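Fastside 寄养与监护案件公开记录整理集

版本 0.3，2018年12月26日
维护：Kausar Durrani（清洗、字段），Afroza Paul（法律术语核对）
早期录入：Eugeniusz Jakubowski

先说清楚，还没整理完。说明写得急，有错请直接提 issue，不要发邮件，邮箱我一周看一次。

这是什么

地方法院公开的儿童监护、临时安置、亲属寄养案件的裁定摘要，转成表格。原来散在各县网站上，格式五花八门，有的是扫描件，有的是网页，还有几份是先打印再传真再扫的。一行一个案件，共200行。不含判决全文，全文请按 source_ref 自己去查。

最初是给 Helmy 家庭支持热线做内部参考用的，接线员常被问“孩子被带走以后多久能开第一次庭”，手头没有数。后来 Bouchra Badawi 那边写报道也要用，就干脆整理成公开版。

文件

cases.csv 主表
hearings.csv 开庭日期，一个案件可以有多行
terms.txt 术语对照，中英
notes_old/ 旧笔记，别引用，里面有的日期是错的
zulex_export.json 给 Zulex 用的导出，字段名跟主表不一样，见下

主表字段

case_key：我们自己编的号，跟法院案号没有对应关系
county：县，英文原名
removal_basis：带离理由，分类见 terms.txt
housing_flag：裁定里有没有提到住房问题（无固定住所、被驱逐、火灾、住车里等），0 或 1
placement：安置去向，亲属、寄养家庭、机构、其他
first_hearing_days：从带离到第一次开庭的天数
counsel：家长有没有律师，0/1/空
outcome：到截止时的结果，团聚、继续安置、终止监护权、转移管辖、未知
source_ref：出处

空值就是空值，不要当 0。counsel 这一列特别要注意，空的意思是裁定里没写，不代表没律师。上一版有人直接 fillna(0) 然后算出一个很吓人的比例，还发出去了，后来撤了。

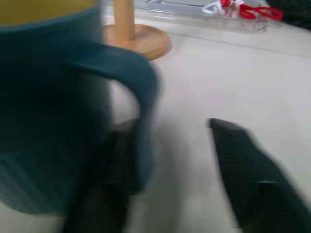

housing_flag 的标法也改过一次。0.2 版只看裁定正文，0.3 版连附带的社工报告摘要也看，所以标成 1 的变多了，现在是79个案件。两个版本的这一列不能直接比。想复现旧口径的用 housing_flag_v2，还留在表的最后一列。

注意，标 1 只说明文件里提到了住房，不等于孩子是因为没房子被带走的。很多裁定里住房只是一句话，主要理由写的是疏于照顾。两者怎么分，法官写法差别很大，我们没有去猜，照文字标。

怎么收的

人工。Khadija Benkirane 下载，Eugeniusz 录第一遍，Kausar 录第二遍，对不上的由 Afroza 定。对不上的一共37处，多数是日期（日和月写反），少数是 placement，比如祖母家但又是持证寄养家庭，这种统一归亲属。

扫描件试过自动识别，效果太差，放弃了，全部手敲。所以会有打字错误，尤其是 county 拼写，请多包函。

隐私

姓名、出生日期、学校、街道全部去掉。孩子年龄只留年龄段。有20个案件因为上过地方新闻，细节一对就能认出来，所以 outcome 和 placement 抹掉了，标为 withheld。请不要试图反推。如果你是当事人家属，想把某一条撤下来，提 issue 写 case_key 就行，不用说理由，别在 issue 里写孩子名字。

原始文件不公开，存在 Nato 办公室的离线硬盘上，不外借。

不能拿来干什么

不能算全州比例。样本不是随机的，哪个县网站好用就收得多，就这么简单。
不能拿来给家庭打风险分。有公司来问过，回绝了。
不能当法律意见。碰到自己的案子请找律师或者法律援助，时限很短，别等。

已知问题

hearings.csv 里延期的开庭有的记了两行，有的记了一行，还没统一
first_hearing_days 有的按自然日有的按工作日，正在改成自然日，改完的行 days_fixed = 1
“临时监护”和“紧急监护”在 terms.txt 里翻得有点乱，Afroza 在重写
zulex_export.json 里 placement 叫 setting，outcome 叫 status，而且没有 withheld 这个值，导出时变成空了。用的时候小心
跨县转移的案件可能出现两次，发现一个删一个

读取

编码 UTF-8，逗号分隔，日期一律 年-月-日。用 Excel 打开会乱码，先导入再选编码，不要双击。case_key 前面有零，按文本读，不然零就没了。

许可

署名、非商业。写报道可以用，请注明版本号，因为数会变。引用写 Fastside 整理集 0.3 就够了。

下一步

2月前把 hearings.csv 的重复行清掉，days_fixed 全部补完。之后再加亲属寄养补贴那一列，字段名还没定，在 issue 里吵着呢。想帮忙录入的先看 terms.txt 再来认领，认领了请在一周内交，交不了说一声，我转给别人。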